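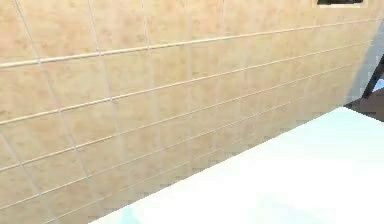
What does a committee chair control in a parliament?
Mostly the timetable. The chair decides when a bill is heard, who gets called as a witness and how long each member may speak, and those three powers together can speed a bill up or quietly bury it.

Week 6: Committees and the people who run them
Seminar leader: Noémie Gilbert

Last week we stayed in the main chamber. This week we go down the corridor to where most of the work gets done, and I love this part of the course! Please read the Janssen chapter before the seminar (it's short, and the section on minority reports is a treat).

How chairs are picked
Three systems to compare. In some parliaments the longest-serving member of the largest party gets the job. In others the party leaders share the posts out between them, usually in a long evening of bargaining. A growing number let all members vote by secret ballot. Ask yourself who the chair owes the job to in each case — it tells you a great deal about how they'll behave once a party leader rings up and wants a favour.

Case: the Trustisov water bill
Our running example is the regional assembly at Trustisov. The bill drew 3,192 written comments from the public, and the chair, Joscha Schmieder, had 10 sitting days to deal with them. He held two open hearings and sent everything else to a small working group. His deputy, Henrike Janssen (yes, the same one who wrote the chapter), objected that the working group met behind closed doors. Read both of their statements. They're wonderfully cross with each other and both make good points.

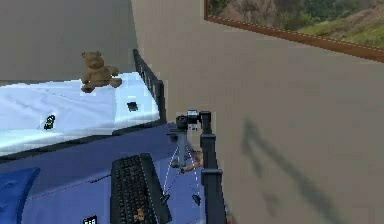
Simulated view: robot arm beside a bed, blue floor.

Terms to know
Quorum: the fewest members who must be present for a vote to count.
Markup: the stage at which members go through a bill line by line and change it.
Discharge: taking a bill away from a committee that won't report it.

For the seminar
Finn Gerlach's group will argue for the secret ballot, Sawsan Hamdan's for seniority. Six minutes each, then open discussion. Bring one real example of a bill that died in committee, from any country you like — the odder the better!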